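3.2 Building the gripper and the cloth trials

I should say straight away that the Kimus gripper is a home build. The first version went together on a kitchen worktop in April, and the later ones were done in the shared workshop at Derholm, where I pay for a bench and a shelf and get the use of a decent pillar drill. I had read plenty of papers in which a hand-held gripper is used to collect grasping examples, and I wanted to know how well a person with ordinary tools and not much money could manage the same thing. Section 2 covers the background, so I'll stick to the making here.

The body is built up from flat plates, which suited me because flat parts are easy to cut, easy to drill and very easy to throw away when you get them wrong (I have a box of the wrong ones). The plates are riveted. My first go used small bolts and they shook themselves slack in an evening, and I spent more time with a spanner than I did gripping anything. The drawback with rivets is that you can't change your mind, so I now clamp everything, work the fingers by hand for a while and only then commit. The blue finger piece came later. Bare plate simply slid off thin cloth, and I tried rubber bands, bicycle inner tube and a strip of draught excluder before settling on it.

The Rusteteck trigger link gave me the most trouble. It is the part that turns a squeeze of the hand into a closing of the fingers, and in the first three versions the fingers closed a little out of line — fine for a cardboard box, hopeless for the edge of a sleeve. Shortening the link by 5 mm cured most of it. The whole tool now weighs 974 g, which is heavier than I'd like, and my wrist knows about it by the end of a long run.

For the trials themselves I went for clothes. Clothes are awkward in a way that blocks and mugs aren't: they have no fixed shape, they fold over on themselves, and a grip that works at the collar may be useless at the hem. I laid things out on an orange cover so that dark cloth would stand out clearly from what was under it, and I worked with whatever came out of the cupboard. Figure 4 gives an idea of the arrangement. 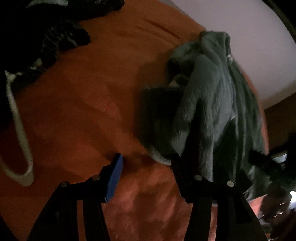
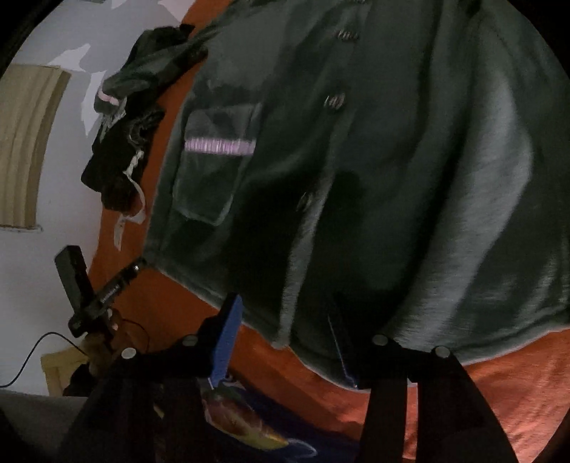
Figure 4. Garment trials with the hand-held gripper on the orange cover.

Derholm Workshop Papers, Issue 18, page 57

The fleecy garment in the first picture of Figure 4 is the sort of thing the gripper likes. There is plenty of thickness for the fingers to close on, and you can be quite careless about where you come in. A shirt spread flat, as in the second picture, asks for a lot more patience. With a single layer of cloth the finger has to get under the edge before it can pinch, and my habit was to push the hem along until it made a small ridge and then go for the ridge. I didn't plan that, I just noticed after a while that I was doing it every time, and I've kept it in the recordings as it seems a perfectly good way to pick up a shirt.

Buttons were less bother than I expected. Pocket flaps were more! A flap will happily come up on its own and leave the rest of the shirt where it was, and on the playback it is surprisingly hard to tell the moment at which you have hold of the flap only. I mark those grips as partial and leave them out of the training set for now.

Each grip is stored with the finger opening, and I sort the lot afterwards with Mateos, a small program I wrote over the winter and have been patching ever since. It is slow and rather ugly. It does let me step through a recording and mark where the fingers start to close, where they stop and where the cloth leaves the surface, and those three marks are all that the learning stage in Section 4 needs.

Anyone wanting to copy the build should know that the hole spacing on the finger plates matters far more than their outline. Mine are cut with a hacksaw and tidied with a file, and no two match, but the holes were all drilled through a stack in one go. The drawings in Appendix B give the spacing for the current version only. Earlier plates won't fit the shortened link.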